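Skondulville Technical College
Robot Software, Week 11 handout: Planning Around a Kitchen Sink

Welcome back, everyone, and well done on getting through the perception module, which I know was a long slog for some of you. This week we pull the pieces together. You've got a camera feed, a joint controller and the Munro planner you installed at the start of term, and now we'd like them to talk to each other politely. Have the Kallgate simulator open while you read, if your laptop will put up with it (mine grumbles, but it gets there in the end).

1. Getting to the counter 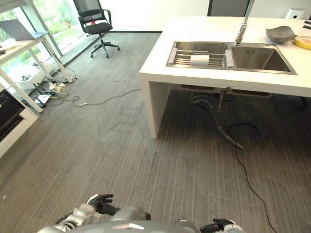
Before any arm moves, the base planner needs a cost map, and the quality of that map depends on what you let into it. Most of you will start with a height filter, throwing away any point too close to the floor, and for walls and furniture that works nicely. Now think about the thin black cable running diagonally over the carpet, and the grey drain hose that curves down from under the sink to the floor. Both can slip beneath a generous threshold, and the streaky carpet won't do your colour segmentation any favours either. My suggestion is to keep a second layer just for low, thin things and give it a high cost, even when you're not terribly sure of the detection. The shaded space under the counter is best marked as unknown. Please don't mark it as free!

Our default replanning period is 2000 milliseconds. Feel free to shorten it, but watch your processor load while you do.

2. Reaching over the basins
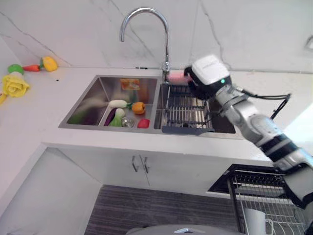 Grasp planning and motion planning are taught as separate subjects, and I've always found that a bit of a shame, as the grasp you choose decides which paths you have left. Once the gripper has closed, attach the held object to the wrist in your collision model, with some padding for whatever sticks out. The pink object in the fingers is held just in front of the lower part of the faucet, so a planner that only knows about the bare hand would be far too relaxed about that gap. It's also blurred by motion, a good reminder to compare image timestamps with joint states before you trust a pose. For the left basin, have a look at how close the eggplant and the bok choy are lying, and think about what your clustering step will do with two neighbours like that.

The Otmont grasp scorer returns a value out of 100, and for the exercise you should accept only candidates at 94 or better. If nothing passes, ask for a fresh view and score again. Lowering the bar is tempting late in the evening, I do understand, but please leave it where it is.

To hand in: your cost map settings, one planned path with the attached object switched on and the same path with it off, and a paragraph or two on where they differ. Rough sketches are fine.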